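Week 6 notes: collecting demonstrations

Reading for next time: the Hrytsenko chapter, or at least the half with figures.

A policy learns what you show it, including the part where you scratched your nose. Most of this week is about showing it less of that.

Terms. An episode is one attempt at one task, from hands at rest to hands at rest. A set is 100 episodes by one person. The Clemley set we use in lab has 2,752 episodes, and 39 of them are of someone putting the bottle down to answer a question.

Glove recording: the marker on the back of the hand gives the wrist pose, so keep it facing the camera, even when your elbow has other plans.
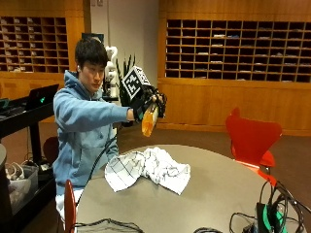 Should failed grasps be thrown out?
Keep them, but label them. A drop followed by a clean recovery is worth more than another perfect lift, and a drop followed by swearing can be trimmed.

Gripper recording: the camera rides on the tool, so it sees whatever the tool is pointed at. Wide lenses bend straight edges. Calibrate first - not after, as last year's group did, at length. Move the object between episodes. Change the table too if you can, or you will train an expert in one table.

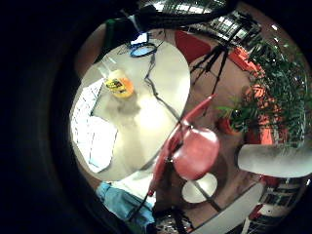
Volodymyr Kravets objects that moving the object every time is overkill, and that up to 200 episodes from one spot never hurt his baseline. His baseline was tested on the same spot. Discuss in section.

Lab 6 is due at the start of lab 7.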